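Filed under: Packing & Shipping / Sending Breakables / FAQ

Bubble Wrap, Answered

We run the packing and shipping counter at Vulbridge, and these are the things people ask while they're standing in line holding something fragile by the wrong end. Updated 9 January 2020. Prices are on the board by the register and have been left out, because they change and then we get letters.

Which side of the bubbles goes in?

Bubbles toward the thing you're wrapping. The flat side goes out, where tape has a chance of sticking to it. People feel strongly about this, and a gentleman once left without his parcel over it. If you've already done it the other way and it's snug, leave it alone. Your vase has no opinion.

Small bubbles or big ones?

Small for the surface, big for the empty space. Small-cell wrap bends around handles and spouts and doesn't press a polka dot pattern into a fresh varnish quite as badly. The big stuff is for filling out a box. Wrapping a teacup in large bubbles gives you a very expensive cabbage.

How many layers do I need?

For ordinary china, 4. For anything you'd cry about, 5, and a second box. After that you're just hiding it from yourself. Give each layer a little piece of tape so the whole business doesn't unwind when somebody picks it up by the loose end.

How tight should it be?

Snug enough to stay put, loose enough that the bubbles are still bubbles. If you hear popping while you wrap, you're squeezing out the part you paid for.

Can I reuse the wrap from something I was sent?

Sure. We do. Hold a piece up to the window and give it a press in a few spots. If the cells go flat and stay flat, it has retired and become plastic sheeting. Keep it for lining drawers. Tired wrap can still go on the outside of a better layer, though please peel off the old address label first. We had a box come back twice to a very patient woman in Flerndale, who had sold the lamp in it the previous September.

Is newspaper just as good?

It's cheaper, and it comes with things to read. It also packs down on the road and leaves gray smudges on white glaze. Fine for filling corners.

What about pictures and mirrors?

Cardboard corners first, then a flat sheet of cardboard over the glass, then the wrap. An X of masking tape on the glass will hold the pieces together if it breaks, a strange thing to plan for but we sell a lot of masking tape.

My parcel is wrapped. Do I still need a box?

Yes. We get this one more than you'd think. Bubble wrap is padding, and padding has no walls. Folded around your things it looks wonderfully safe, all sparkle and air, and then somebody sets a case of motor oil on it.

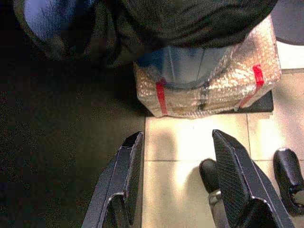

Does writing FRAGILE on it help?

It helps you. Write it anyway, on two sides, and pack as if the person loading the truck can't read.

What's the heaviest box you'll take?

70 pounds, and you carry it in. Books should go in small boxes. A large box of books is a piece of furniture.

Do you sell wrap by the roll?

By the roll or by the foot. We buy ours from Bauerfeind, 3000 feet at a time, and it takes up the entire back hallway until we've sold enough to reach the restroom.

May I pop the samples?

One. There's a sign.

Comments

teapot_widow: Bubbles IN. I've been saying it for years and my sister-in-law still won't hear it. Printing this page and mailing it to her (flat, no wrap).

Gluepot: Disagree on the newspaper. Moved a whole kitchen in newspaper, lost one saucer, and it was ugly. Did have to wash everything though.

mrs.unopened: Do you ship to Unuren? The map on your site stops right before it.

Vulbridge counter: We do. The map is the problem. Allow a few extra days.

half-price harold: what if i already popped the one

We use cookies to remember what's in your cart and which notices you've already closed. Accept / Settings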